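Eresau Archery Club
Progress report to the Tamihana Fund, second period
5/8/26

Summary

The grant was made to let us run a beginners' programme for older adults and to bring the indoor range at Skovevton back into regular use. The programme is running. The range is open for two sessions a week, one fewer than we planned. Spending is under budget on equipment and over on hire of the hall, and the two nearly cancel out. We are asking for one change to the plan, set out near the end.

Sessions and attendance

We have recorded 863 attendances since the programme opened. That figure counts a person once for each session they come to, as your form asks. Members who shoot outside the programme are left out, even when they help at a session.

Attendance dropped in June, when the hall was needed for exams and we moved outdoors to the lower field. Several of the beginners found the walk from the car park too long, and a few did not come back until we were indoors again. We should have asked them before the move. For next summer we have permission to park on the hard standing beside the field, provided we keep the gate clear.

The morning session is full and has a short waiting list. The evening one has space. We tried swapping the beginners' hour to the evening for four weeks and the numbers did not change much, so it has gone back to the morning.

Coaching

Puspita Halim has led all the beginners' courses in this period. Each course covers safety on the line, stance, drawing and loosing, and scoring. Most people start at a very short distance with a light bow and stay there longer than we had written into the plan. We had allowed one session before moving the targets back. In practice it is nearer three, and we have rewritten the course notes to match.

Two club members have passed their first coaching assessment, with fees paid from the training line of the budget. A third has had to put hers off after a wrist injury and hopes to take it in the autumn.

We have also added a seated option. It needed very little: two firm chairs without arms, a lower target stand, and more space between people on the shooting line. It takes up two places on the line for every one shooter, so the session is slightly smaller when it is in use.

Equipment

The light bows came from Customar and have all been in use. Two limbs were replaced without charge after they were found to be twisted on delivery. We bought fewer arrows than we had allowed for. Breakages have been low indoors, and most of the losses were in the long grass during the weeks on the field. The backstop netting has been rehung with a deeper fold at the bottom, as arrows were sliding underneath.

Arm guards in the smaller sizes run out every session. We will order more from the money left on this line.
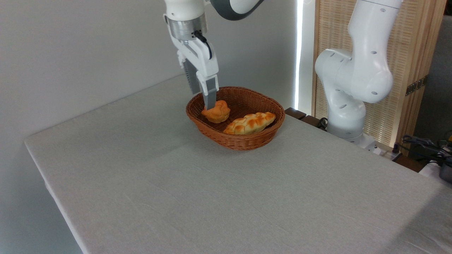 Puspita's view is that the course ought to be six sessions long, not five, and that the extra one should go between the first move back and the first scored round. She would keep the same price and take fewer people on each course. People leave, in her experience, when they are asked to score before they can group their arrows, and she would rather have a smaller group that stays.

The club agrees with this, and it is the change we are asking you to approve. It would not alter the total of the grant. It would mean one fewer course over the year, and so a lower figure for new starters than the one in our application.

The range

The floor was marked out again at the start of the period and the new lighting over the targets is finished. The old lights had left the right-hand target in shadow and we had stopped using it - it is now back in use. The side door still sticks in damp weather. The hall's owners have agreed to plane it, and until then we put a second person on that door whenever anyone is shooting.

While the store cupboard was being cleared we came across a score book with 1906 on the cover and several pages of results in pencil. It has no club name in it. It has gone to the local history room on loan, and has cost the project nothing.

Safety

There have been no injuries that needed treatment. There were four minor entries in the accident book, all string slap on the forearm. The risk assessment has been redone to cover the seated option and the outdoor field.

Money

A full statement is attached. Hall hire went up partway through the period and we had not been given notice when we wrote the budget. Travel for the coaching assessments came in lower than expected.

Next period

Open the third weekly session, if the hall can give us the early afternoon.
Run the first six-session course, subject to your agreement.
Hold a friendly shoot for everyone who has finished a course.
Buy the arm guards and a spare target face for each stand.

We would be glad to have your answer on the course length before bookings open.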